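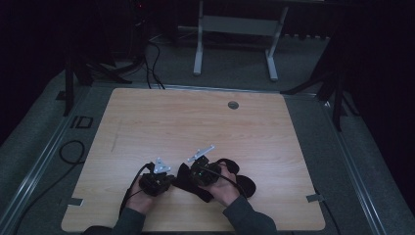 Trimine 252 Cable Grommet

Round two-piece grommet for desks, counters and equipment shelves. The sleeve presses into a drilled hole and covers the raw edge, so power cords and data cables can pass through without rubbing. The cap lifts off by hand and has a slot for cables that stay in place.

The 252 replaces the older 136. It fits the same hole, but the rim is thinner and sits closer to the work surface. Caps from the 136 do not fit the 252 sleeve. If you are matching desks already in service, order the 136 while stock lasts.

Colors: gray, black, white
Sold in: bags of 6
Remaining stock of the 136: 3,943 pieces, gray only

Fitting

Mark the center of the hole from the top face and drill from that side with a sharp hole saw. Clamp a scrap board underneath to keep the lower face from splintering. Sand the edge lightly, wipe off the dust and push the sleeve down with your palm. It should go in with firm pressure — do not use a metal hammer. If the hole came out slightly oversize, a thin bead of clear silicone under the rim will hold it.

Check under the top before drilling. Crossbars, drawer runners and cable trays are easy to miss, and a hole too close to the back edge leaves no room for plugs to hang.

Cleaning

Wipe with a damp cloth and mild soap. Solvents will dull the finish.

Ordering

Orders placed before noon ship the same day from our Maldonado warehouse. Larger orders go out on Thursday with the freight truck. Unopened bags can be returned, but we cannot take back loose pieces.

For custom colors, or for sleeves cut to suit thick tops, write to Soledad Espinoza at the order desk. Please include the thickness of the top and the hole size. Custom work is not returnable.

See also: Trullico under-desk cable tray, Trullico adhesive cord clips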